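Stand: September

# Kästen, Tische, Regale: die Arbeitsplätze im Lager Adetby

Auf dieser Seite geht es um die Einrichtung im Lager Adetby, vor allem um die Behälter und die Arbeitsflächen, auf denen sie stehen. Die Reihenfolge entspricht dem Weg der Ware vom Tor bis zum Versand. Das Lager verteilt sich auf 2 Hallen, die durch einen überdachten Gang verbunden sind. Im Bestand führen wir 1.487 Artikel, überwiegend Kleinteile für den Fenster- und Möbelbau.

Die Regale und Tischgestelle hat die Firma Bendmont geliefert. Die Platten wurden vor Ort zugeschnitten und eingepasst. Für die Kästen gibt es eine eigene Liste mit dem Namen Clestodus, in der jede Größe und jeder Stellplatz eingetragen ist. Der Name stammt noch aus der alten Lagersoftware und wurde beibehalten.

## Wareneingang

Pakete und Paletten kommen durch das Tor an der Nordseite. Neben dem Tor steht ein niedriger Tisch mit Stahlplatte, auf dem die Sendungen geöffnet werden. Kartonagen kommen direkt in den Rollwagen unter dem Fenster, Folie in den Sack daneben.

Die Lieferscheine hängen bis zum Abend an der Klemmleiste. Was nicht zugeordnet werden kann, bleibt auf dem unteren Brett des Tisches liegen, mit Zettel und Datum.

## Kastenregal

Das Kastenregal nimmt die gesamte Längswand der ersten Halle ein. Darin stehen 455 Kästen. Die flachen Größen sind oben eingeordnet, die tiefen unten, damit schwere Teile nicht über Schulterhöhe gehoben werden müssen. Jeder Stellplatz trägt ein Schild mit Reihe und Fach. Das Schild am Kasten selbst gibt nur die Artikelnummer an, weil die Kästen auch einmal den Platz wechseln.

In den unteren beiden Reihen lagen früher die Beschläge offen auf den Böden. Beim Umbau haben wir sie in Kästen umgefüllt. Das hat deutlich länger gedauert als geplant, vor allem wegen der gemischten Restmengen, die einzeln sortiert werden mussten.

## Die tiefen Behälter

Für Teile, die lose und ohne Einzelverpackung ankommen, verwenden wir tiefe rechteckige Behälter. Trennstege haben wir ausprobiert und wieder herausgenommen. Sie verrutschten beim Tragen, und in den Ecken blieben Unterlegscheiben hängen.

Ein paar Regeln für den Umgang mit diesen Behältern:

- Nur bis zur Markierung an der Innenseite füllen.
- Immer an beiden Schmalseiten anfassen.
- Volle Behälter nicht ineinanderstellen.
- Vor einem Artikelwechsel den Boden auswischen.
- Beschädigte Behälter mit rotem Klebeband kennzeichnen und am Tor abstellen.

Gereinigt wird mit Wasser und etwas Spülmittel. Öl von den Gewindeteilen muss vorher mit einem Lappen aufgenommen werden, sonst verteilt es sich beim Auswaschen. Danach stehen die Behälter umgedreht auf dem Gitter im Gang.

## Etiketten

Die Etiketten drucken wir selbst, schwarz auf weiß, in zwei Breiten. Farbige Etiketten gab es eine Zeit lang für die einzelnen Warengruppen. Nach dem dritten Wechsel der Zuordnung waren mehr falsche als richtige im Umlauf, seitdem bleibt es bei Weiß. Alte Etiketten lassen sich mit dem Heißluftgerät lösen, das in der Schublade unter dem Drucker liegt. Klebereste bitte gleich entfernen und nicht überkleben.

## Arbeitsflächen aus Holz

An den Entnahmeplätzen sind die Tischplatten aus Holz. Stahlplatten waren uns dort zu laut, und die Behälter rutschten darauf. Die Platten werden einmal im Jahr abgeschliffen und neu geölt. Für diese Arbeit müssen die Tische einen ganzen Tag frei bleiben, deshalb kommen die Plätze nacheinander an die Reihe.

Kratzer an der Vorderkante lassen sich nicht vermeiden. Tiefere Stellen werden gespachtelt. Getränke gehören nicht auf die Platte, auch nicht mit Deckel.

## Entnahmeplatz

Tiefer grauer Behälter auf der hellen Holzfläche. Die Greiferspitzen stehen über dem oberen linken Teil des Behälterbodens.

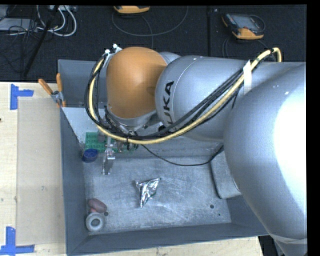

## Packtische

Die Packtische stehen in der zweiten Halle, Rücken an Rücken. Unter jeder Platte ist Platz für Faltkartons in den gängigen Größen, darüber hängen Klebeband und Papierrolle. Die Waage wird von beiden Seiten genutzt und steht auf einem eigenen kleinen Tisch am Kopfende, damit sie beim Kleben nicht wackelt.

Füllpapier wird von der Rolle gezogen und von Hand geknüllt. Luftpolster verwenden wir nur noch für Glas und lackierte Fronten.

## Versandregal

Fertige Pakete kommen in das Regal am Südausgang. Es hat 30 Fächer, geordnet nach Tour. Das unterste Fach jeder Spalte bleibt für Überlängen frei. Abholung ist um 15:30 Uhr, Pakete für denselben Tag müssen bis dahin gewogen und beklebt im Fach liegen.

Sendungen ohne Tour stehen links neben dem Regal auf dem Boden, mit der Adresse nach vorn.

## Noch offen

Die Beleuchtung im Gang wird erneuert, danach zieht auch das Trockengitter um. Für die Ecke hinter den Packtischen ist ein schmales Regal bestellt, in das die Ersatzrollen kommen sollen. Änderungen an Stellplätzen bitte wie bisher in die Clestodus-Liste eintragen.

Text und Zusammenstellung: Quách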